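Feb 23, 2021

Grippers, round two

So the second pair of fingers is done, and I'm way happier with these than the first ones! If you read my June post you know the old set had about as much feel as a pair of salad tongs. They'd close on anything thick and just slide right off anything thin. Macario Galindo, who lets me use his bench over at the Vitdale shop, took one look and told me to stop fiddling with the springs and start over on the jaws. I sulked for a day and then did it.

The new plan is simple enough. I want two handhelds, one for each hand, so I can practice laundry moves myself before I get anywhere near motors. Fabric is the hard part - a block of wood sits there and lets you grab it, but a knit bunches up and wanders off while you're still lining up your fingers.
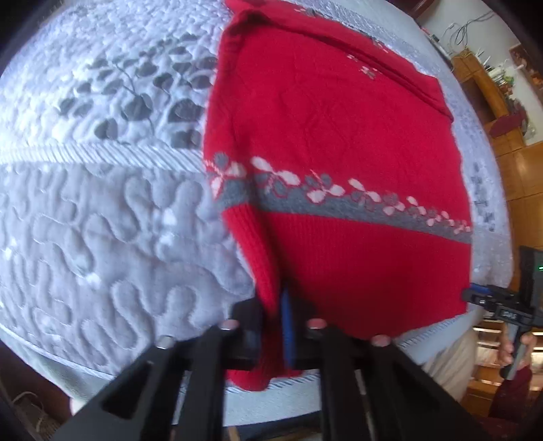

What I've been working on most is hems. You want enough cloth in the jaws that it doesn't pull out, but if you take too much the fold comes out fat and crooked (ask me how I know). I logged 165 grabs in my notebook before my wrist quit, and I'd like to get to 1,000 before I change anything else. My handwriting gets pretty bad toward the end.

Still on the list: a lighter handle, and a trigger return that doesn't squeak. The Butlow springs I ordered are still in the mail, 11 days and counting. Once those show up I'll do the trigger first and post the measurements, for the three of you who asked.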